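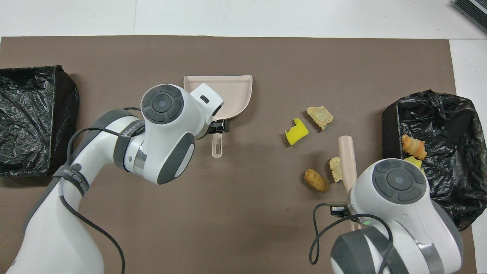 Borislav Stojanović thought we should have bought one good arm instead of two cheap ones, and he said so in the comments on our first progress post back in November. One arm with a decent wrist will do most bench jobs, he wrote, and you spend half as much time chasing cables. We argued about it for a whole lunch break! By the end we agreed with him on the cables and on nothing else, because our project was sweeping, and sweeping takes a hand for the brush and a hand for the pan.

Our report is a review of the Prorketti two-arm teaching kit, which our lab at Altstead had on loan for the term. We wanted to know if students who had never touched a robot arm could teach it a chore that a six-year-old can do.

Setting up

The kit came with two arms, two small two-fingered grippers, the leader handles (you move these and the arms copy you) and a printed guide. The guide is clear up to the part on power, where two pages are in the wrong order. Calibration took us most of an afternoon the first time. After that we had it down to one cup of coffee.

The pan and brush are ordinary pink plastic ones, nothing special. The "dirt" took more thought than we expected. Our first batch was dry rice, and it went everywhere, including inside Rathore's laptop. We switched to chunkier stuff like bits of sponge and cracker, plus a croissant, and things got a lot easier to grade. You can see from across the room if a croissant is in the bin.

Collecting the data

We recorded 3846 runs and kept 3157 of them. The ones we threw out were mostly dropped brushes, runs where somebody bumped the table, and one long stretch where the left gripper had been closing late and none of us caught it. We should have checked the logs every day. We do now.

Driving the arms is so much fun. The handles feel light, and after nine or ten tries you stop thinking about your own elbows and just sweep. The hard part is the tilt of the pan. Hold it too steep and the crumbs pile up at the lip, too flat and they roll back off when you lift it. Gelta was far better at this than the rest of us, and when we trained on her runs alone the pan came up much more smoothly (fewer crumbs picked up, though, as she likes to go slow).

What we liked

The arms repeat a move very well, and the software never lost a recording. Swapping who drives is quick too.

What we didn't

The cables loop out from the arms and need watching on wide moves, so Borislav gets his point. The fingers are small for a round handle, and ours slipped until we wrapped the handle in rubber tape for the later runs. A wider set of fingers in the box would help a lot.

Still to do

Flaky pastry is our worst case, since every push makes new crumbs. We want to try shorter strokes next, and a second pass with the pan moved closer. The loan runs until January 30, 2026, and we have asked to keep the kit a bit longer.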